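PRESS RELEASE - for immediate use

Tallbridge clothes swap returns in March, bigger hall, longer hours

Free entry again. Bring what you don't wear, take what you will

The Tallbridge Clothes Swap is back this March, and this time it has the whole of the Bodeck building to spread out in. Doors open at 10am and close at 4pm. Two hours longer than last year, after a lot of people told us they had turned up at lunchtime and found only odd socks and ski trousers left.

Last autumn's swap took in 407 items and sent 382 of them home with somebody new. The rest went to the textile bank on Ekar Road. We would like to beat both numbers, and we need your coats to do it. Coats went in the first twenty minutes last time. Also school shoes, plain black trousers, anything for a baby over six months.

How it works is the same as before. You bring up to nine items, clean and dry, and you get a token for each. Tokens are good all day and can be passed to a friend or left in the jar by the door for someone who has come with nothing. There is no pricing and no grading, so a cardigan is worth the same as a winter coat. We did try a points system at the very first swap and it caused a queue out to the car park, so no.
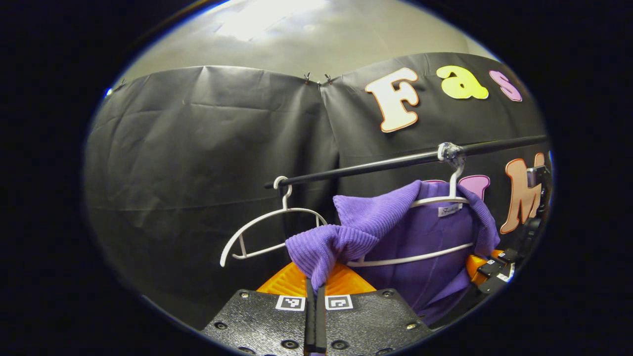

New for this year is a mending table, run by Kohei Sugawara, who has been taking up hems and replacing zips in Tallbridge for longer than the swap has existed. He will have two machines and a large tin of buttons. Small repairs will be done while you wait, bigger ones he will talk you through so you can finish at home. Please do not bring wedding dresses.

"Most of what gets thrown out needs ten minutes," said Kohei. "A button, a bit of a seam. People have the shirt in a bag by the door for a year becuase they feel bad about it. Bring me the bag."

Two short workshops will also run in the side room. Darning at 11.30am, basic machine sewing at 2pm. Both free, both beginners. Places can be booked by leaving your name at the Bodeck front desk, any spare ones go on the day. Under-12s welcome at darning with an adult. Needles are blunt ones.

Ka-ming Yip, who organises the swap, said: "We started with one rail in a church porch and I thought I'd be taking most of it home myself. Last time there were people waiting before I had my coat off. What I'd really like is more men's clothes, we never have enough, and the men who do come stand there looking at one rail of golf jumpers. So if you live with a man who has a wardrobe, please have a word with him."

Hot drinks and soup from the Dinu kitchen from 11am until it runs out. Soup is £2, tea is whatever you like in the tin. There is a vegan one. All the takings go towards hall hire for the next swap, which we hope will be in September, date to be confirmed.

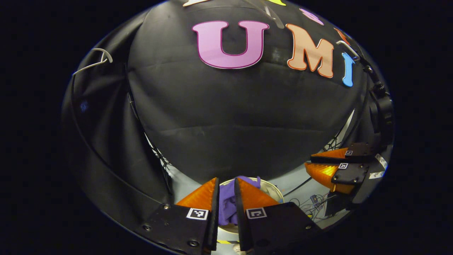
Cut-out letters on a dark cloth backing.

What we can take:
Adult and children's clothes, shoes in pairs, bags, belts, scarves, hats. Fabric pieces over a metre. Working zips and buttons for the mending tin.

What we can't take:
Underwear, swimwear, pillows and duvets, anything damp, single shoes. Bike helmets and car seats, sorry, we get asked every time.

Drop-off is on the day from 9am, at the side entrance. If you can't make the day but have things to give, bags can be left at the Bodeck front desk during the week before. Please label them SWAP in big letters, last year a bag went off with the lost property and it took a while to get back. Tokens for early bags will be kept in your name.

Getting there: the number 51 bus stops opposite. Parking is limited and the car park gate is locked at 5pm sharp. Step-free access through the side entrance, and the changing area is on the ground floor with one wide cubicle. Buggies can be left in the lobby. The first hour will be kept quieter, no music, for anyone who finds a crowd hard going.

Help is still wanted with setting up and with sorting at the end, especially the end. An hour is plenty. Helpers get soup and first look at the rails, which is the main reason anyone does it.

ENDS

Notes to editors

1. The Tallbridge Clothes Swap is run twice a year by local residents. It is not a charity and has no paid staff.

2. Ka-ming Yip and Kohei Sugawara are both availble for interview, Kohei not before 3pm as he has the shop to run.

3. Press are welcome from 9.30am on the day. Please ask before photographing children or anyone in the changing area queue.

4. Further details and the poster from the Bodeck front desk.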